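Fosetti opens Cokik design subscription to small teams

Software firm Fosetti has put its Cokik design suite on sale to small teams, four months after the subscription was first offered to single users. The new plan went live at 9am and covers groups of up to 300 people under one account.

Cokik bundles the company's drawing, page layout and room planning programs, which until last year were sold separately in boxes. Subscribers download the programs to their own computers and need to go online once a month so that the licence can be checked. Each member of a team may install the suite on 2 machines, but can only be signed in on one of them at a time.
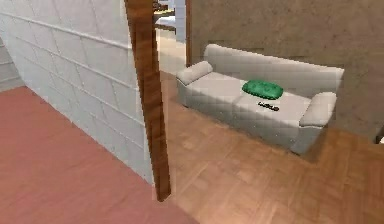
One customer on the single-user plan, writing on the company's forum, said the monthly check had locked them out twice while travelling and asked for a longer grace period before more people were moved across. Fosetti replied that team accounts will get extra days before the programs stop opening, and that single users will get the same in October.

The team plan costs £677 a year for each seat, paid in advance. Seats can be passed from one person to another by whoever manages the account — useful for firms that take on temporary staff — and files stay with the firm when someone leaves. Owners of the last boxed version can claim a lower price in the first year, provided they registered their copy.
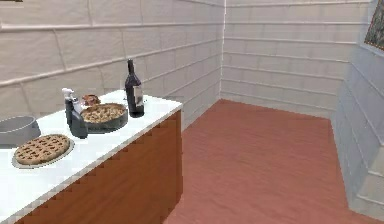

Room planning gets the largest update in this release. Materials can now be saved to a shared library, so a colleague opening the same project sees the same finishes. A kitchen with a white countertop over an orange-brown wooden cabinet, for instance, can be stored as a set and dropped into another plan. The library also keeps older versions of each set, and these can be brought back from the same menu.

Resellers Zürcher and Clolgate will handle team orders outside the UK. Existing single-user subscribers can switch from their account page, and any unused months will be taken off the first bill.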